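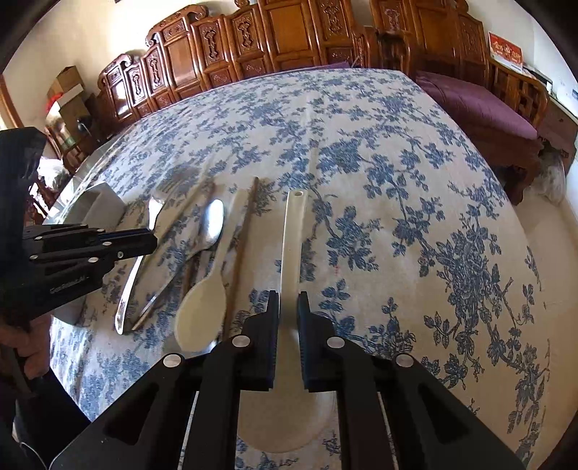

Covness Table Things

README, last changed August 31, 2021

Covness is a picture collection of ordinary kitchen and table utensils: spoons, forks, ladles, sticks, and all the odd bits that live in the same drawer. There are 1,492 pictures so far and we are still adding more – it's hard to stop once you start looking properly at spoons!

What's in it

Everything is laid out on tables, mostly with a patterned cloth underneath. We love the patterned cloths. A shiny fork on a busy print is a lovely hard thing to pick out, and a cream spoon on a cream cloth is even better.

The labels are kept short. There are 32 of them, and they go by shape and colour (ladle-like, cream; stick, brown; spoon, metal). If we weren't sure what a thing was for, we left the use blank.

Folders

bozsik – mixed utensils laid side by side, often overlapping
lornisero – one utensil at a time
labels – one plain text file per picture

Known gaps

Knives are thin on the ground. Some sticks are labelled "stick" in one file and "chopstick" in another, and Lajos Kovács is working through those now. Utensils half hidden under others get a label only if you can tell the shape.

Adding your own

Please do! Send up to 1,000 pictures at a time, with the label files named to match. Old, bent and mismatched cutlery is very welcome. Questions about labels go to Tibor Fekete, who also looks after the folder names.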